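4.2 Planification sous contact avec la porte

Le planificateur Bredard reçoit de la perception une estimation de la pose de l'appareil et de l'angle de sa porte. Dans la première version de Clidance, la porte était traitée comme un obstacle rigide, gonflé d'une marge de sécurité fixe. Ce choix donnait des trajectoires très prudentes, et dans beaucoup de configurations le solveur ne trouvait aucune solution, car le volume d'approche devenait vide dès que le doigt devait passer à côté du panneau.

Nous avons donc remplacé la marge fixe par une marge qui dépend de la phase de la tâche. Pendant le transport, elle reste grande. Pendant l'approche, elle diminue avec la distance entre l'extrémité du doigt et le plan de l'ouverture. Les contacts avec le bord intérieur de la porte sont alors permis, à condition que l'effort estimé reste sous le seuil défini en section 3.3. La figure 3 montre une configuration de la phase d'approche, dans l'environnement de simulation Phí : le large doigt noir du bras gauche se trouve dans l'ouverture de l'appareil blanc, à côté de la porte ouverte. La carotte posée sur l'assiette fait partie des objets que le module de perception doit segmenter. 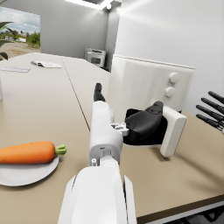 Figure 3. Bras gauche en phase d'approche dans la cuisine simulée. La main du second bras est partiellement visible à droite.

4.3 Coordination des deux bras

Chaque bras possède son propre planificateur local, et les deux échangent seulement leurs volumes balayés à court terme. Cette solution est moins optimale qu'une planification conjointe, mais elle respecte le budget de calcul de 30 ms par cycle. Lorsque les deux volumes se croisent, le bras qui est en phase de contact garde la priorité et l'autre ralentit selon la loi (7).

Nous avons évalué cette règle sur 165 dispositions initiales de la table, tirées avec l'outil Diltoro. Les 2 dispositions pour lesquelles un blocage mutuel persiste sont discutées en annexe B.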